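Ditoritz Home Notes

Sorting the small electric things

In every home I know there is one drawer where old chargers go to sleep. In mine it was the second drawer of the hall cabinet, and I could not close it anymore. In April I decided to finish with it. These are the steps I follow now, and they work also for small clocks, remote controls and similar things.

1. Empty everything on a big table

Do not sort inside the drawer. You will only move things from the left side to the right side. Take a table or a workbench with good light, wipe it, and put everything on it with space between the pieces. Wall chargers should lie so that you can see the prongs or the USB port, then you know quickly what each one is.

Colors help more than I expected. A red charger, a pink one or a lime-green one you find in a second, but the white ones all look like brothers. If you buy a new one, take a strong color.
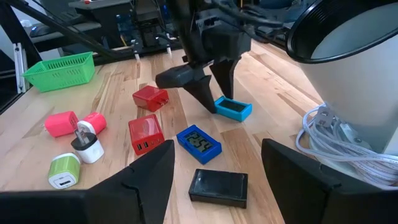
2. Make groups

I make one group for chargers and one for clocks. Everything else waits in a corner until I know what it is. A charger with two USB ports is worth keeping near the bed or the sofa, as it can serve two phones. Look also at the small print on each charger, where the output is written. If the print is gone, write the output on a piece of tape when you know it, and if you don't know it, let the charger go.

3. Check before you keep

Look at the prongs. Bent, loose or dark prongs mean the charger goes to electronic recycling, not in the kitchen trash. The same for a cracked body. For the clocks, open the battery door and look for white powder. When a clock will stay in storage, take the battery out.

4. Give them a basket

A plastic basket with a mesh is better than a closed box, you see through the holes what is inside. Mine is from Temura and it fits on the shelf in the hall. Cables I keep separately, each one rolled and closed with a strip of Velcro. If they are together with the chargers, after one month you have a nest again.

5. Set the clocks

Set all clocks by your phone on the same day, and put each one directly in its room.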